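Talking laptop chargers with Usa Wongsuwan

I caught Usa on a Monday, half buried in returns at the Stisdale parts counter, and she was happy to chat as long as I didn't mind her sorting cables.
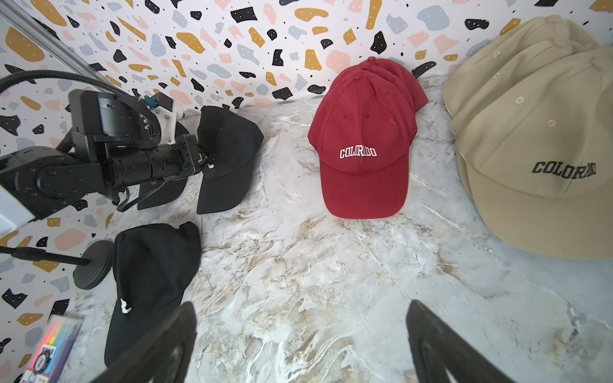 So can you run a laptop on a charger with more watts than the old one? "Sure you can, if the voltage and the plug match," she told me. "The laptop only pulls what it needs."

Going lower is where people get stuck, she said (guilty, I did it all last January!). "It'll charge slow, or it'll sit there at 8 percent and complain."

I asked what she sells most and she held up a Dusano replacement brick. "I've shipped 584 of these, and I still make folks read me the label off the old one first."

Her other gripe is cords wrapped tight around the brick. "Loose loops, please! It breaks right at the neck."

I went home and unwound mine, then ordered a spare.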